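**Plirker** is a bin-picking kit sold by Erus, a small automation firm in Uvdale. It pairs grasp-planning software with a gripper mount for arms the buyer already owns. Erus says the kit handles mixed household objects "out of the box" -- a claim that rests mostly on its own 168-pick demonstration. Only 14 object types were used, and the firm has not released the failure log.
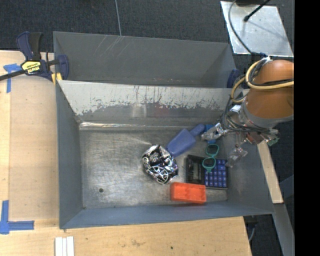

Setup is advertised as taking 2 hours. Mathew, a reseller, listed it as a full day in November and later dropped the figure. No independent test had been published as of 2018-05-29.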